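Visit Report: Moreo Public Library and Community Learning Center

In February, a delegation from the Alvarado Library District visited the Moreo Public Library to study its first full year of operation in the renovated Canik Street building. The delegation was led by Britt-Marie Hedlund, Director of Branch Services, accompanied by Bautista Tapia, Facilities Planning, and Hyun-seo Do, Youth and Adult Programs. The visit began at 9:30 a.m. and closed with a joint meeting in the afternoon.

The Moreo building was formerly a furniture showroom. Its director, Pierina Cocco, explained that the large display windows on the north side were kept at the request of residents, and that the main reading room was laid out to take advantage of them. Seating is provided for 275 readers. The stacks were lowered to 70 inches throughout the ground floor so that staff at the central desk have a clear view of both entrances.

Mr. Tapia reviewed the heating and ventilation records with the building manager. The original rooftop units were retained during the renovation and have required repeated service. Moreo has requested replacement funds in its next capital plan. The delegation noted that the Seriscombe branch in our own district relies on units of similar age, and a separate memorandum on this point will follow.

Circulation policy was discussed at length. Moreo ended overdue fines when the building reopened and now blocks an account only when an item has been missing for 60 days. In the first year, 1047 lapsed cardholders renewed their cards. Of these, 984 remained in good standing at the close of the year. Staff reported that conversations at the desk have become shorter and more pleasant, although the return of popular new titles is still slow and waiting lists have grown.

The upper floor holds study rooms, a local history collection, and shared tables that may be used without a reservation.

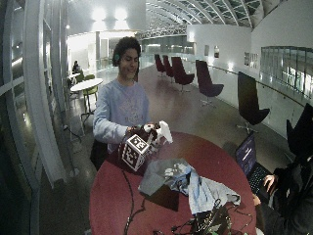 Noise from the upper floor was raised as a concern by several regular patrons of the history collection. Moreo has responded by moving the microfilm readers to the east wall and by setting quiet hours on Monday mornings. Ms. Do recommended that Alvarado consider a similar schedule before committing funds to new partitions.

The delegation thanks Ms. Cocco and her staff for their time. Moreo has agreed to share its furniture specifications and its written fines policy, and a return visit to Seriscombe will be arranged once the summer reading schedule is set.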